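Guides and manuals › Public health reporting

Search this site: Type a word and press Enter

Section 4. Entering the daily case count

Before you start, please have your site code ready. It is printed on the letter from the Rallthorpe office.

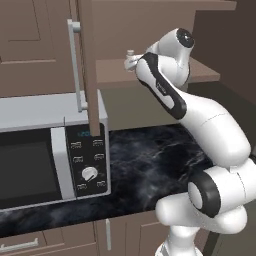

Trerkance Health Data Team

1. Log in to the reporting form and choose your district (Grunby or Kasprzak).
2. Type the number of new cases confirmed since the last report. Do not add the cases which are still waiting for a result.
3. Fill in the age groups. Persons of 70 years and over have their own line.
4. Press "Check". The form compares your total with the age groups and shows the difference in red.
5. Press "Send" and write down the receipt number.

Note: one report can hold up to 3000 lines. If your file is longer, divide it and send the parts on the same day.

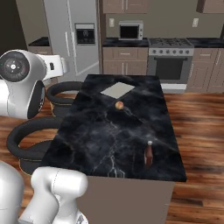 Kitchen island with fruit and bottle

Caution: never send the same report twice. If you made a mistake, open the old report and choose "Correct" — the first figures stay in the history.

If you see message 39, the date of the test is missing. For all other messages, please call Paloma Kincaid or Kevin Ó Dálaigh on extension 1062.

Contact us | © Trerkance | Back to top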